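The Ferry to Wotus

My sister had told me the ferry to Wotus left at 6, and my sister is wrong about most things but never about boats, so I was down at the dock by a quarter till with a duffel bag, a sack of peaches and my grandmother's accordion. The accordion was the whole reason for the trip. It's a Stimitz, a big pearly red monster with one key that sticks, and my great-uncle over on the island had been asking for it since the funeral (he asked at the funeral, too, between the ham and the pie).

I'd never carried it farther than across a room. It weighs about as much as a third grader and it breathes! You set it down and it lets out this long sad groan, and everybody in line turns and looks at you like you stepped on somebody.

The man at the ticket window wanted to know if it was luggage or freight.

"It's an accordion," I said.

"Freight's 12 dollars."

"And luggage?"

"Luggage is free, but luggage goes under your seat."

We both looked at it. I paid the 12 dollars.

Well, the ferry didn't go at six. It was September and the fog had come in thick as oatmeal, and a voice on the loudspeaker said we'd be waiting on the weather, thank you for your patience, the snack bar is closed. So there we all were on the benches, some 300 people and one accordion, because the freight guy wouldn't take it until the boat was in.
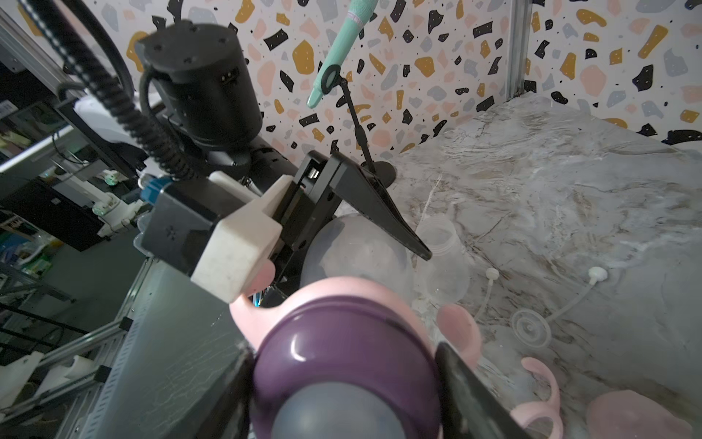

A baby started up first. Then a second baby, way over by the vending machines, who I guess felt left out. A lady next to me in a yellow raincoat said, "Can you play that thing?" and I said no, which was nearly true. I know one song. My grandmother taught it to me the summer I was five, at the kitchen table in Isier, her doing the bellows and me doing the keys, and it's got that sticky note right in the middle of it.

"One song's plenty," said the raincoat lady.

I don't know why I did it. I strapped the thing on and played it, badly, with a hole in the tune every time I got to the bad key. Second time through, an old guy by the door started humming the missing note. Just that one! He'd wait for it, and in he'd come. By the fourth time half the bench had picked it up, and one of the babies had quit crying to stare at me with her mouth open.

The boat came in a little after eight. The freight guy put a tag on the handle and wheeled my accordion off between a crate of chickens and somebody's mattress, and it groaned the whole way up the ramp.

My great-uncle was waiting on the other side in his good hat. He didn't say hello. He undid the straps right there in the parking lot and ran his thumb down the keys till he found the sticky one.

"You didn't get it fixed," he said.

"No, sir."

"Good," he said, and handed me the hat to hold.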